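# Review: Usta handheld gripper pair for demonstration capture

28 January 2018

The Usta is a pair of handheld grippers for recording manipulation demonstrations without a robot. We bought one pair to replace the leader arms in our imitation learning work and ran it against the Plirnach arm, which is the only platform we have for playback. This review covers tracking, data yield and policy results. Price and support are left out; our unit came through a reseller and our experience there won't transfer.

**Setup**

Each hand holds one unit. Pose comes from fiducial markers on a cube fixed to the gripper, seen by a head camera, and gripper opening comes from an encoder in the handle. Both units are tethered. Calibration between cube and fingertip is done once per unit with the supplied jig. The manual gives the wrong sign for the yaw offset of the left unit. Check it before recording anything, because the error is small enough to pass a visual overlay and large enough to ruin a grasp.

The recording software, Flillesach, writes one file per episode and drops any episode with a tracking gap longer than its threshold. The threshold is set in a config file and isn't shown in the interface.

**Data collection**

We recorded two-handed tabletop tasks with lidded boxes: open the lid, take out or put in a small object, close the lid. Operators stood or sat as they liked. Clutter was left on the table on purpose, and the background was not controlled. In total we recorded 1511 episodes, of which Flillesach kept 1278.
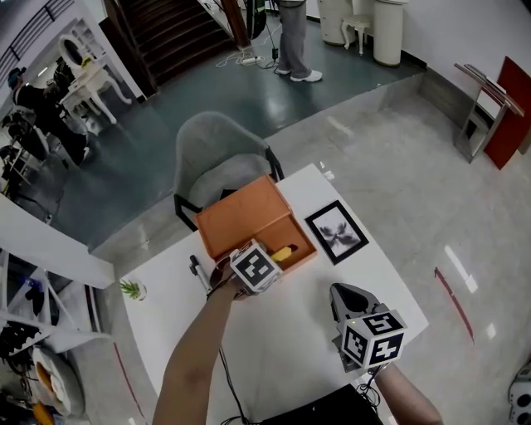

Most of the rejected episodes failed for one reason: a cube turned too far edge-on to the head camera during the reach into the box. The solver then flips between two pose solutions. A multi-face cube should prevent this, and it does when two faces are well lit, but a box wall or an open lid often leaves only one usable face. Lowering the head by a few degrees helped more than any software setting we tried.

Cable drag is the second complaint. With both units in use the cables cross when the operator reaches over the midline, and the added pull shows up in the wrist trajectories as a slow bias. We routed them over the operator's forearms with hook-and-loop straps. It is tolerable for short episodes.

**Policy results**

We trained one policy on the kept episodes with the Dimitriou action-chunking code, using its default settings except for a longer horizon. Actions were expressed relative to the current gripper pose. Evaluation was 100 trials on the Plirnach with the box placed at random positions in reach. The policy completed 91. Failures were split between missed lid edges and objects dropped on withdrawal.

An earlier version with absolute actions in the head camera's coordinates was abandoned after a few trials. Head motion goes straight into the action labels in that setup, and no amount of smoothing removed it.

Two limits on the result. The objects were all light and easy to grip, and the lids were all hinged. We have no force data, since the Usta does not record it, and would not expect the method to hold for tight-fitting lids.

**Verdict**

Worth buying for a group that already has a calibrated head camera and someone willing to edit config files -- otherwise budget time for both. Tracking is good in open space and mediocre inside containers. A wireless version is listed for April. If it keeps the same cube, the occlusion problem will remain, and we would want to see a larger marker or a wrist camera before buying a second pair.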